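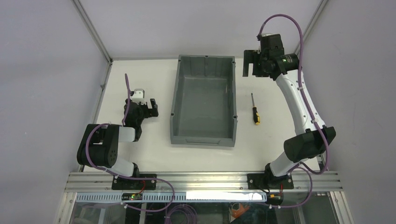
maple_and_rye
So I finally gave in and bought a used chest freezer off a guy in the next town, and now I've got the classic problem. Everything sinks to the bottom and I never see it again. I pulled out a bag of soup bones last week that I'd labeled "April" and I have no idea which April! Do you folks use bins, bags, baskets, what? I've got a Kulus, the 16 cubic foot one, if that matters.

dustyboots
Bins. Open top, no lids, one per kind of meat. I write what's in them on masking tape and stick it on the front. Been doing it that way since the kids were little.

KKushwaha
Going to disagree with dusty here. Bins waste a ton of room because of the slanted sides, you end up with a wedge of nothing between every pair. I use cloth grocery bags with the handles sticking up, a different color for each thing. Grab the red handles, out comes the chicken. Takes two seconds.
Kiran

dustyboots
And when the bag freezes to the wall?

KKushwaha
Then you defrost your freezer, dusty — you're supposed to do that anyway lol

Maureen Blackburn
I've tried both and I go back and forth. Bags are great until they get wet once, then they're a brick. My bins cracked the second winter, but they were the cheap kind and I was dropping them on the garage floor. What really fixed it for me was a list on the lid. I cross things off as they come out. My husband does not cross things off, so the list says we own up to 50 pounds of venison and we own none.

maple_and_rye
Maureen, that's my house too, except it's my brother and it's waffles.
I'm leaning bins on the bottom for the big stuff and bags on top. Is that dumb?

tranero_fan
Not dumb, that's what I do. Measure the hump over the compressor first though. I bought four bins and only three fit, so now one lives in the laundry room full of dog towels. Also freeze your ground beef flat in zip bags and file it standing up like records. I paid $29 for a fancy divider set and the flat bags did more for me.

KKushwaha
OK the flat bag thing I agree with. Still not buying bins.

dustyboots
Your loss. maple, what did you do with the soup bones?

maple_and_rye
Made stock. It smelled fine and we ate it Sunday-dinner style with way too much bread. Going to go measure that hump now, will report back.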